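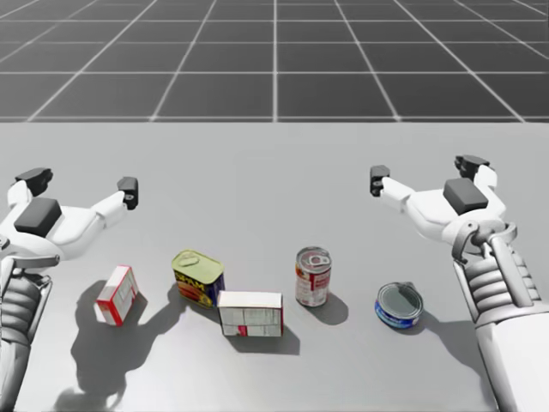 Stomel pantry labels — README

Text data set. Short pantry item names as people type them into shopping lists, plus a cleaned name and a shelf group. Version 7. Replaces everything before it, please delete the old ones.

What's in the folder

items.csv — the main table, 400 rows
groups.csv — shelf groups and their parent groups
misspell.txt — 308 spellings we decided to keep as is
notes.txt — scratch notes, read if stuck

Columns in items.csv

raw: what the person typed. Not touched, not even trailing spaces.
clean: our version. Lower case, singular, no brand unless the brand is the only word.
group: one of the names in groups.csv
unit: can, box, bag, jar, loose, or blank
src: pomow or noh, see below

Where it came from

Two list apps. Pomow gave us an export in November, Noh was copied over by hand from shared lists with the owners' ok. Pomow rows are cleaner but boring. Noh rows have the good stuff (half sentences, "the soup dad likes", things crossed out and put back). Names and phone numbers were stripped before anything got to this folder. If you find one we missed, drop the row and write in notes.txt. 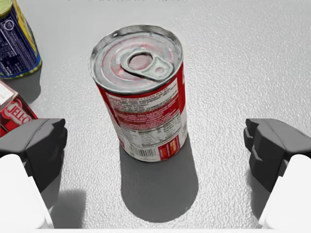 Soup is its own group now. It used to sit under canned, which broke the moment someone typed "soup, the carton kind". So: unit says what it comes in, group says what it is. Same fix for beans and fish. Tomatoes still split across two groups, havent gotten to it.

Known problems

- blank units are not the same as unknown units. Blank = person didn't say.
- "crackers" and "cracker" both show up in clean. Should be singular. Will fix.
- 67 rows have a guessed group. Marked with a ? at the end of the group name, strip it before joining.
- commas inside raw are quoted, but some spreadsheet programs eat the quotes on save — don't edit in a spreadsheet
- no fresh produce to speak of. Wrong set for that.

Loading

UTF-8, comma separated, header on line one. Filtia reads it directly, pick "list text" as the type and turn off auto trim or you lose the spaces in raw. Anything else that reads csv should be fine.

Use

Free for teaching and hobby stuff. For anything sold, ask first. Don't try to work out who wrote a list.

Changes since last version

soup moved, see above
doubles removed from noh rows
src column added
fixed teh header typo in groups.csv

To do: tomatoes, crackers, a proper test split.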